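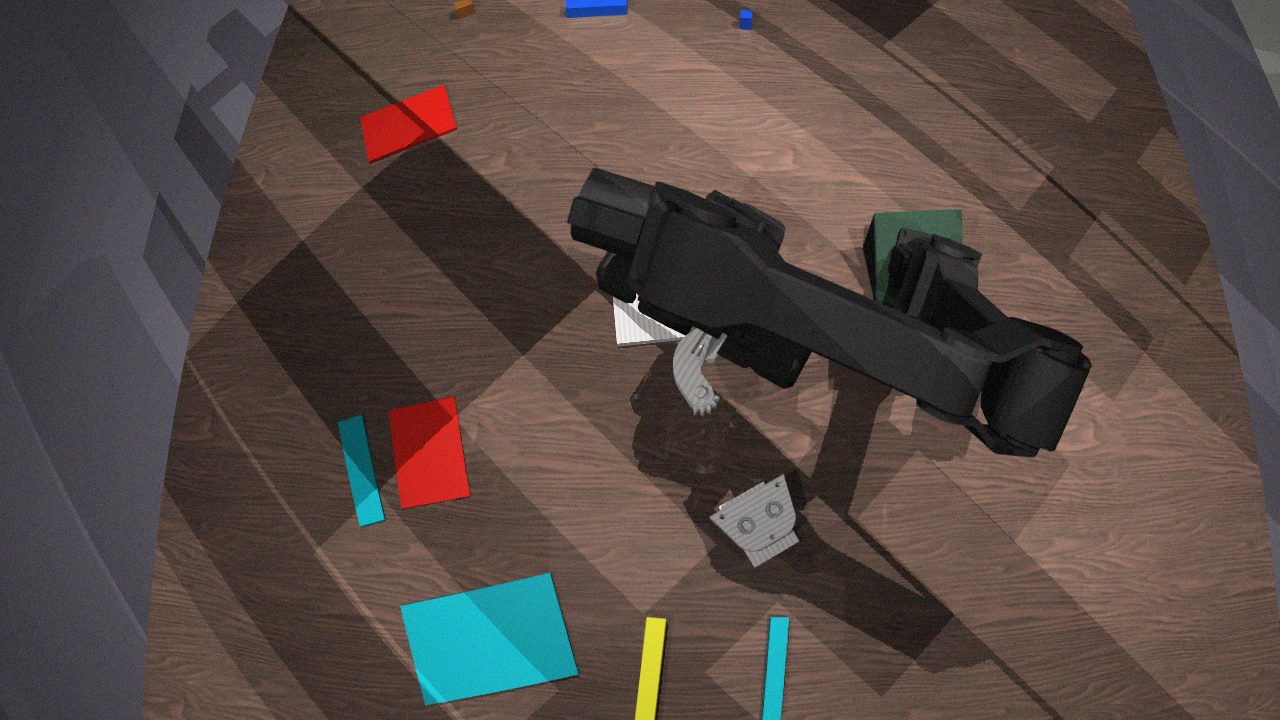
One student wrote after last week's class that a fault in the simulator cannot be a safety matter, so why should we give it a whole lecture? I took this question seriously, and these notes are my answer to it.

# Week 12 — When the arm does not stop

11 December 2019

## The case

The Trukton course arm was given a simple task: move to a point beside the green block and wait. It had a speed limit and a stop zone. In run 31 the arm went through the stop zone at full speed and hit the block. The log showed no error, and the program reported "task finished".

The first group to look at it blamed the floor. Our simulated floor has strong bands of light and shadow, and coloured sheets lie on it, so it was natural to suspect the vision part. But in this task the vision part was switched off. The group lost two lab sessions on this idea. Please read the configuration file before you make a theory.

## What was wrong

The stop zone was written in centimetres. The motion planner, which came from the older Pruvura package, reads all lengths in metres. A zone edge at 20 cm from the base was therefore understood as 20 m, far outside the walls. The arm never reached it, and for this reason no stop was called.

There was also a second fault. The contact check was active only for the gripper finger. The knuckle and the long link were not in the list of checked parts, so they could touch anything without a message.

## Why it matters outside the simulator

The same zone file is loaded on the real arm in the Nowakowski lab. If run 31 had not been looked at, the file would be copied there in June with the wrong unit in it. A person standing beside the arm would have only the red button — and the red button needs somebody who is quick.

## Rules for your own runs

- Write the unit in the name of every length, for example `zone_edge_m`.
- Put all moving parts in the contact list, also the ones you think will never touch.
- Test the stop first, at low speed, before you test the task.
- A run with an empty error log must still be watched once from start to end.

## To prepare

Take your own zone file from exercise 2 and change one unit by purpose. Write down which message you receive, or that you receive none. Half a page is enough. Please hand it in through Watosow before the next lab — late files I can not open, the folder closes by itself.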